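3.2. La bouteille qui traîne : ce que les gens font de l'eau entamée

J'avoue que je n'avais pas prévu d'écrire une section entière sur les bouteilles d'eau. Quand j'ai commencé mes visites dans les cuisines partagées de Grikcombe, je m'intéressais au frigo : qui range quoi, sur quelle étagère, et comment on finit par s'approprier un bac à légumes qui n'est en principe à personne. Et puis, dès les premiers entretiens, mes interlocuteurs se sont mis à me parler de bouteilles. Celles qu'on ouvre et qu'on ne finit pas, celles qu'on remplit au robinet pour la troisième fois, celles qu'on n'ose pas jeter parce qu'il reste un fond (et que ce fond appartient peut-être à quelqu'un !). J'ai donc élargi mon carnet de terrain, un peu à contrecœur au début, puis avec un enthousiasme que mon entourage a jugé excessif.

Le corpus de cette section repose sur 13 foyers, tous situés dans les immeubles du quartier de Dulter, auxquels s'ajoutent 11 entretiens menés autour d'une table, le plus souvent en fin d'après-midi, à l'heure où l'on rentre et où l'on ouvre le frigo sans trop savoir ce qu'on y cherche. J'ai demandé à chacun de me raconter le trajet de sa dernière bouteille, depuis le sac de courses jusqu'à la poubelle de tri. Les récits sont étonnamment longs. L'un d'eux m'a pris plus de 40 minutes d'enregistrement, pour une seule bouteille, et je n'ai pas eu le cœur d'interrompre.

Ce qui revient d'abord, c'est la question du dehors et du dedans. Une bouteille rangée dans la porte du frigo est « en service », tout le monde peut se servir. La même, posée sur le plan de travail, change de statut : elle attend quelqu'un. Vangelis Vrettos, qui a relu mes notes de janvier, m'a fait remarquer que j'employais moi-même deux verbes différents, ranger pour la première et laisser pour la seconde, alors que le geste de la main est quasiment identique. Il avait raison, et j'ai repris tout mon codage à partir de cette distinction. Je reviendrai plus loin sur les cas ambigus, notamment les rebords de fenêtre en hiver, qui servent de frigo sans en être un.

Vient ensuite ce que j'appelle, faute de mieux, la lecture de la bouteille. Les habitants jugent très vite, et de loin, si une bouteille est utilisable ou non. Ils regardent le niveau, bien sûr, mais aussi la surface : un plastique terni ou froissé fait hésiter, des gouttes font plutôt bonne impression. « S'il y a des gouttes dessus, je me dis qu'elle sort du froid », m'a expliqué une habitante de la résidence Julora. Sa colocataire n'était pas du tout d'accord, pour elle des gouttes voulaient dire qu'on venait de la passer sous le robinet, donc qu'elle était à remplir. Elles en ont débattu devant moi pendant un bon moment, et j'ai noté à toute vitesse – c'est sans doute le passage le plus vivant de mes cahiers. La figure 4 donne une idée de la matière sur laquelle portent ces jugements : de petites gouttes inégales sur l'épaule du plastique, une traînée plus floue sur un côté, quelques reflets. Je serais bien incapable, pour ma part, de trancher entre les deux colocataires à partir d'indices pareils.
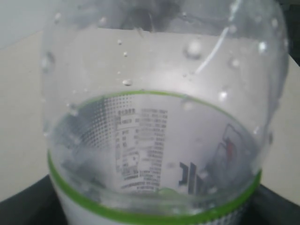

Figure 4. Gouttes d'eau sur l'épaule d'une bouteille en plastique transparent à bande verte.

J'ai repris ici la notion de « trace tiède » proposée dans le carnet Simiyu, notre journal de terrain commun, pour désigner les indices qui renseignent sur un usage récent sans dire lequel. Les miettes sur une planche en sont un bon exemple, le torchon humide aussi. Avec les bouteilles, la trace disparaît vite, et plusieurs habitants m'ont dit s'en remettre alors à une règle toute simple : dans le doute, on verse le reste dans les plantes. Cette règle connaît 2 exceptions, l'eau gazeuse et les bouteilles marquées d'un prénom au feutre, dont je traite dans la section suivante avec les autres formes d'étiquetage.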